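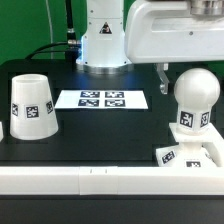 Spring Open Day at Drinthorpe, 4 May 2018

The Drinthorpe workshops open their doors once a year, and this spring I went for the first time. Admission is free but you have to put your name down at the gate, and by the time I had parked behind the Plenthorpe building there was already a line. Visitors were split into groups and given a colored sticker. Mine was yellow, which meant starting upstairs and working down.

Our guide was Anayeli Ventura, who has been at Drinthorpe for seven years and runs the household items room. She began with a short talk in the corridor about what the place does. Companies send in ordinary things such as lamps, cups, jar lids and plugs, and the staff look at how easy they are to pick up, turn, fit and put down again. The results go back as a written report. A small job takes three days. A large one, with several versions of the same item, can run into June this year because the calendar is full.

The first stop was the store room. It is narrow and has metal shelving on both sides, with gray bins labeled by hand. Anayeli let us handle a few pieces from the lamp shelf. I had not thought much before about how a bulb is shaped for the hand. The round part gives you plenty to hold, but the neck is where most people go when they are nervous of breaking it. She passed two around, one glass and one plastic, and the plastic one was so light that the man next to me nearly threw it.

After that we went down to the bench area, where the tables are black and the background is a strong green. I had expected a lot of clutter. There was very little out, only the few things needed for the job.
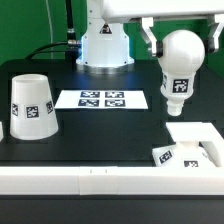
The bulb job was the one I found most interesting. The bulb is white, with a large smooth globe, a neck and a ribbed tip, and it has square black-and-white markers on the neck. It is held by the globe with the tip pointing down, over a white fixture on the table. Anyone who has changed a bulb in a ceiling light knows that getting it straight is the hard part, and it was good to hear that the people who study this find it fiddly too. A white cup with a band of square markers stands upside down on the other side of the table.

Dalibor Zelenák took questions at the end of the bench tour. Someone asked how often an item is handled before a report is written, and he said up to 1000 times for a small part. Someone else asked about childproof caps and got a longer answer than I could follow.

The last room belonged to two visiting firms. Cavalcanti had a table of door handles you could try with gloves on. Movmont was showing stacking crates. I tried most of the handles and liked the flat ones best.

Coffee was in the canteen and cost extra. Parking is free all day, but the lower lot floods near the fence, so use the upper one if it has rained.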